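Costume Workshop Help > Foam and Armor > Sealing and Paint

Paint cracking at the elbow joints on EVA foam armor

Asked by Danish Marwat
Tags: eva-foam, primer, flexible-paint, armor

I am building a full arm set (bracer, elbow cop, upper arm) from 6 mm high-density EVA with 10 mm on the elbow. Heat sealed with a heat gun, then four coats of Zelby flexible primer, then acrylic spray in gunmetal, then a matte clear coat. Everything cured for a week in my work room at normal house temperature.

The flat areas are fine. The strip at the inside of the elbow, where the foam bends about 90 degrees when I lift my arm, cracked on the first test wear. The cracks go down to the primer in some places and down to bare foam in others. I sanded one patch back and repeated the process with thinner coats and it cracked again in the same place.

The convention is in November and I do not want to rebuild the whole arm. Is this the primer, the clear coat, or the foam?

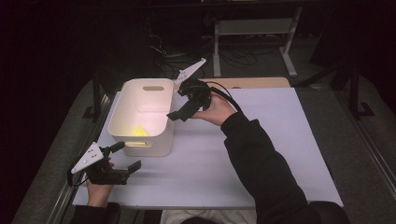 2 Answers

Answer 1 (accepted)

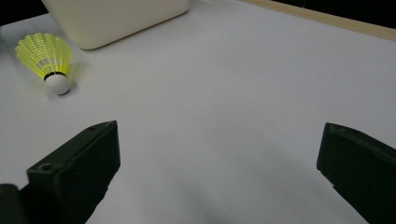
Shagufta Siddiqui
Member, Foam and Armor section

Most likely the clear coat first, then the primer. You can tell them apart with an offcut. Take scraps of the same foam, heat seal them the same way, and stop one scrap at each stage: primer only, primer plus color, primer plus color plus clear. Let them cure as long as the armor did, then fold each one over a marker barrel.

If the primer-only scrap survives and the clear-coated one cracks, the clear coat is too hard for that location. A lot of spray mattes are made for rigid models. They form a brittle film, and when that film splits it pulls the softer layers apart with it. That would fit with cracks that stop at the primer.

The ones that reach bare foam are a separate fault. Either the primer was too thick there or the heat seal was incomplete. Inside curves are easy to miss with the gun. Open cells soak up the first coats unevenly and you get thick and thin spots next to each other.

Repair, without rebuilding:

1. Peel and sand the bend zone back to foam, 220 then 400 grit. Feather the edge at least an inch into the good paint.

2. Heat seal again with the part held in the bent position. Let it cool in that position.

3. Brush on the flexible primer in thin coats with the elbow half bent, so the film is neither fully stretched nor fully compressed at either end of the movement.

4. For color on that strip, use a brushed acrylic cut with a flexible fabric medium. Stipple the edge into the sprayed area.

5. Skip the spray clear on the strip. Use a brush-on flexible matte or leave it bare and carry touch-up paint.
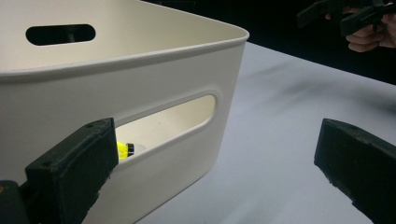

Step 3 matters more than the number of coats. If you paint the part flat and then bend it, the inside of the curve buckles and the outside stretches, and no primer likes both.

I would also check the geometry. A 90 degree bend in one continuous piece of foam is asking a lot. Cutting the inner strip out and replacing it with black stretch fabric, glued to the back of the two plates, removes the problem completely. On most designs it reads as an undersuit.

Comment by Danish Marwat: Ran the scraps. Primer only was fine, primer plus color was fine, clear coat cracked on the first fold. Have not tried the fabric yet. Which glue for fabric to foam?

Comment by Shagufta Siddiqui: Contact cement, both surfaces, wait until it is tacky. Rough up the back of the foam first if you heat sealed that side too. Keep the cement half an inch away from the bend line or it will go stiff.

Answer 2

Tudur Lewis
New member

Had the same thing on a shin guard. I switched from Zelby to liquid latex from the craft store and it bends fine. It does yellow a bit and acrylic does not stick to it that well unless you mix some latex into the paint. Also do not store it folded up in a bin. Mine stuck to itself. 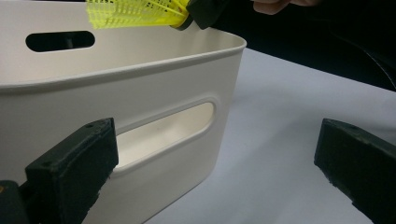 Off-white storage bin with oval handle cutouts

Comment by Usman Sandhu: Latex is workable but check for allergies before you wear it against skin for a full day. Primer over a proper heat seal holds up longer in my experience. My last set was sealed on both faces, with 7 thin coats brushed on, and the knees are still intact.

Comment by Tudur Lewis: Fair enough, mine only had to last one weekend.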